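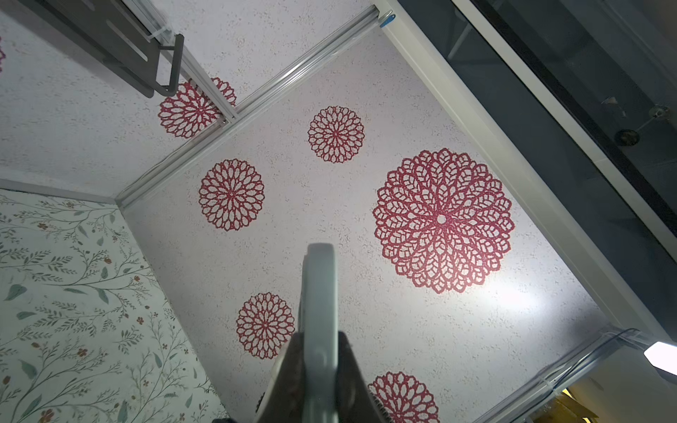 The Ferryman's Ledger (novel)

The Ferryman's Ledger is a comic fantasy novel by Iraklis Karagiannis, published by the small press Rondavier, and it is fondly remembered by readers who like their ghosts to keep good accounts. The story takes place in Ustville, a river town where the dead must pay their fare across the water in whatever they happened to owe when they died.

Plot

The book opens in January, when Pappas, a retired bank clerk with a bad knee and a great love of soup, dies over his breakfast and finds himself 25 coins short at the landing. The ferryman, who has fallen terribly behind with his paperwork, offers him a job instead. Pappas soon discovers that the ledger has been off by 3075 coins for longer than anyone can remember, and the search for the missing money takes him upriver to Bavance, a market city where the living and the dead haggle at the same stalls (and, it must be said, cheat each other quite cheerfully).

Style and structure

The novel runs to 12 chapters, each opening with a page from the ledger itself, and patient readers can follow the missing coins through these entries well before Pappas does. Karagiannis borrows freely from the old Greek stories of Charon, though his ferryman is a shy and worried fellow who hums while he rows.

Sequel

A shorter companion book of 138 pages, The Toll at Bavance, follows the ferryman's sister and her quarrel with the city's tax collectors. Pappas appears only in its final chapter, where he is still looking for a decent bowl of soup.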